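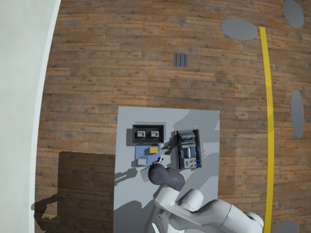
Source: Pelkonen, simulated view of wood-plank floor

From: Bratness Housing Office
To: Residents' list
Date: April 2, 2024
Subject: Re: Floor refinishing and access to units

The Housing Office thanks residents for their replies to the January notice. The schedule for the east building is confirmed as follows. Units 128 through 182 will be refinished first, and units 324 through 364 will follow once the first group has been signed off. Pelkonen will carry out the sanding. Pamex will supply the finish, and its safety sheet is available at the front desk on request.

One resident wrote to the list:

> The notice says that furniture must be moved out of the main room before
> work begins. Does this include built-in shelving? Also, is the hallway
> closet considered part of the main room? We have no other place to store
> winter coats and would like to leave them where they are.

Built-in shelving may remain in place, but it must be emptied. The hallway closet is not part of the main room and will not be entered. Residents are asked to keep the closet door shut and to lay a towel along the bottom of it.

Floor vents will be covered by the crew. Please do not remove the covers until the office has given notice in writing.

Storage at the Sustutar annex is offered without charge to households affected by the work. Requests must include the unit number and a short list of the items to be stored.

Bratness Housing Office
Replies to this message go to the full list.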